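15 July 2021. Bench notes, power strips and the long table

Cleared the long table this morning and wiped it down. The joint across the top still catches crumbs and solder bits, and on the left there is a small step where the two halves don't meet flush. Antonina Lytvynenko wants to shim it before August. I said to leave it until the Hladun parts are out of the store room, as we'd have to lift the far section to get at it and there is nowhere to put it down.

Started on the strips after that. The one on the bench today is the white kind with three blue sockets in a row and a little blue switch at the left end.

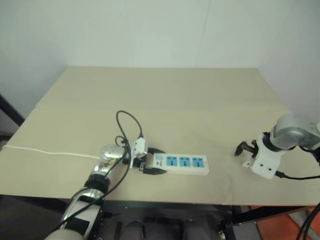
Checks for each strip, same as we did at Valville:

Plug and cord first. Run the cord through the fingers from end to end, bend it hard near the plug, look for cracks.
Switch next, 20 presses, meter on the first socket.
Then each socket with the small plug, in and out five times. Write down any that feel loose.
Label last. If the print can't be read, put our own tag on the underside and copy the number into the book.

Two from the Kutham box failed on the cord, both split right where it enters the housing. Cut the plugs off those and put them in the scrap bin so they don't wander back onto the shelf. One more had a switch that stuck halfway. Nilmini Biswas thinks it can be cleaned. I would rather throw it out, the new ones are cheap enough, but it is on her shelf with a note on it.

Paid 498 for the last carton and there were 55 strips in it. The Warkari quote came in at 600 for the same number with a longer cord. We don't need the longer cord on this table. We might for the back wall, where people keep stretching them across the floor, so ask Nilmini before ordering. 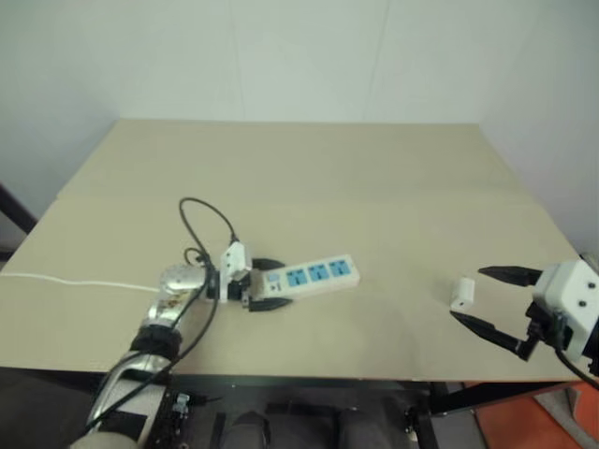 Placement on the table: we tried it square to the front and also turned a little, right end back. Turned is easier on the wrist when you plug in from the left, but the strip creeps if there's nothing holding it. Antonina suggests two strips of hook tape underneath. Tried rubber feet last year and they left marks that took an afternoon to get off.

Cord lengths need sorting too. Standard for this bench is 2,000 mm, and at least one in the drawer is shorter than that. Measure the rest and tie a tag on anything odd.

To do:
Hook tape, wide kind
New page in the book for Kutham returns
Move the meter leads back to the top drawer
Ask Antonina if she still has the thin shims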